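Last edited in July. Replaces the loose sheet that used to live in the linen cupboard.

# Kestley back bedroom: bedding and knits

Notes for anyone making up the back bedroom or putting the woollens away. The front rooms are in `graltgate.md`, which uses the same headings.

## What belongs in the room

- Pink printed bed linen, the set with the script lettering and the mint patches
- Cable knits, in beige and mustard shades
- One spare doona, top shelf of the wardrobe

Plain sheets go in the hall cupboard. If you find a plain one on this bed, someone was in a hurry.

## Making the bed

1. Strip everything, including the mattress protector.
2. Put the printed side up and get the lettering the right way round before tucking in.
3. Smooth from the orange end down to the foot.
4. Leave the top free of clothes until the corners are done.

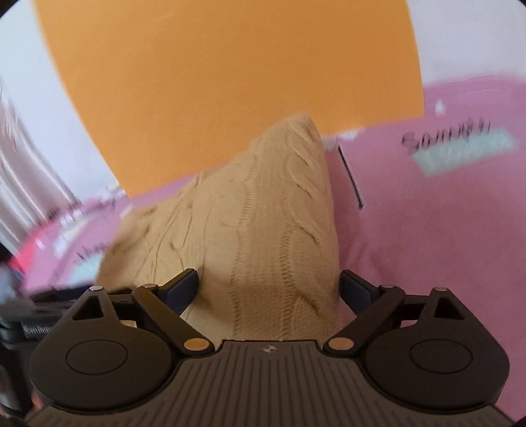 The pink set gets a cold wash with similar colours. Don't use the dryer. It goes on the line inside out, in the shade if there's any going, and it can be folded straight off the line without ironing. We used to iron it and gave up.

## Knits

Hand wash at 30 degrees in a wool liquid. We have been buying Belta, but any wool wash will do. Press the water out in a towel and dry flat on the rack in the laundry.

To fold a cable jumper:

- Lay it flat on the bed, front up, and straighten the ribbing at the neck.
- Turn it over and bring the sleeves across the back.
- Fold in thirds from the hem.
- Stack no more than 4 to a shelf. Heavy cables at the bottom.

Never hang them. The Chou cardigan was hung for one winter and the shoulders are still wrong.

Pilling is dealt with by comb, in the top drawer. The electric shaver is for the couch only.
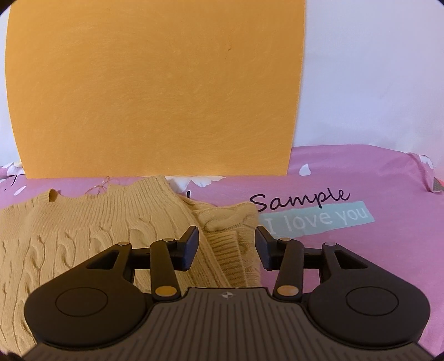
Awuor Mussa wrote back that thirds leave a hard crease straight across the cables, and that she would sooner fold in half and roll from the bottom, "the way you'd do a towel for the beach". She also wants the stack limit dropped to 3 for anything thick.

The stack limit is fine by me and I'll change it in the list next time. Rolling takes up more of the shelf, so try it on the mustard ones first and leave a note if it's better.

## Still to do

- Cedar blocks need sanding
- Shelf labels for the wardrobe
- Check the spare doona for moth
- Add the pillow sizes for all 7 beds to the main file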